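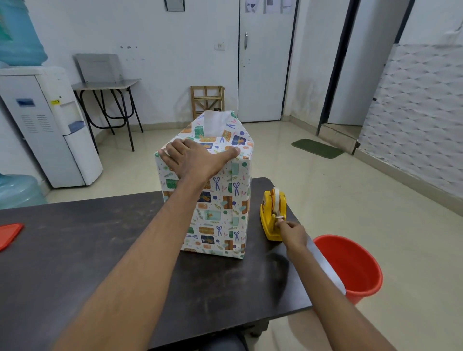 # Morsy dual-arm wrapping cell: left arm lets go of the flap before the tape is down (fault 101)

**kettlebrook**

We wrap tall boxes upright. By hand it's simple enough: left hand flat across the upper front edge, right hand goes to the dispenser for the end of the tape. We taught the cell to work the same way. Left arm has a Jendo soft pad that presses the paper against the box, right arm fetches tape from a Wirnulitz bench dispenser and lays it across the seam.

Since we moved to a thinner paper in August, the left arm drops out with fault 101 (contact lost) while the right arm is still pulling tape. The paper springs open and the right arm doesn't know. It carries on and sticks the tape to whatever is there. Twice now that has been the pad.

Second problem, and the one that worries me more. After the last one I reached in to peel the tape off the pad. The cell was showing a yellow "paused" light. The left arm moved back toward the box while my hand was between the two. I got a bruise on the knuckles and that's all. I hadn't pressed anything.

Program is the stock hold-and-tape template with our own points. Any ideas on either?

---

**dunmore_p**

Take the cell out of use until you've sorted the second one. Paused is not stopped. On the Morsy controller, fault 101 has an auto-retry, and the stock template ships with it on. The arm waits, then tries to find contact again. I expect that's what hit you.

Look under Motion > Contact > Recovery. If the retry count is anything other than zero, there's your answer.

---

**kettlebrook**

Retry count is 3, delay 750 ms. So why did it wait as long as it did? It was several seconds before it moved.

---

**dunmore_p**

The delay starts when the other arm reports idle. Yours was probably still finishing its tape move or timing out on it.

---

**flatpack_ray**

I'll disagree a little with the above. Yes, set the retries to zero, but the controller setting isn't a safety function. Someone will load the template again next year and it'll be back at 3. If a person can put a hand between pad and box, you need the gate switch or the scanner to drop motion in a way the program can't undo. What have you got around it?

---

**kettlebrook**

A hinged panel with a switch. The switch goes to a normal input and pauses the program. It was set up like that when we got it.

---

**flatpack_ray**

Then the panel isn't protecting anybody. It needs to go to the protective stop input, both channels, with a manual reset you can't reach from inside. Whoever installed it should put that right and give you something in writing.

---

**dunmore_p**

No argument with that. I was answering what moved the arm.

---

**s_abouzeid**

On the contact loss. We had the same fault with tissue-backed paper. Contact is judged by force at the pad, and thin paper over a box with an open end gives way more than you'd think. The wall bows in, force falls under the threshold, and the controller decides the pad has come off.

We moved the pad down the face until it was 76 mm below the top edge and the trips mostly went away. You'll want a second press at the flap afterward.

Said Abou Zeid, Grundmont

---

**flatpack_ray**

Moving the pad down leaves the top loose, though. On a tall box the flap is the part that wants holding. I'd sooner lower the threshold.

---

**s_abouzeid**

We tried that first. With the threshold low it stopped noticing when the paper really had slipped, and we sent out a number of boxes with the tape stuck to nothing. It depends on how stiff the box is.

---

**oldbeltdrive**

Check the dispenser as well. If the cutter is dull or the roll is binding, the right arm pulls harder, and on a light bench that shakes the box. Ours was tripping the left arm from the other side of the table. New blade, and I bolted the dispenser down.

---

**kettlebrook**

Update. Cell is locked off at the isolator and we're wrapping by hand for now. The installer is coming to rewire the panel switch to the protective stop.

I went through the log. There are 72 entries for fault 101 since the paper change, and nearly all of them are within a moment of the right arm starting its pull. So oldbeltdrive may be onto something. The dispenser only has rubber feet, and it has walked a bit toward the table edge.

Plan is to bolt it down, fit a new blade, leave the threshold alone, and try Said's lower pad position if it still trips. I've also asked for the right arm to check left contact before it lays any tape, which the template doesn't do.

---

**dunmore_p**

Write up the knuckles in the accident book too, even if it's only a bruise.

---

**kettlebrook**

Done this morning. Retries are at zero and I've saved it as our own template under a different name. I'll post again once the installer has been.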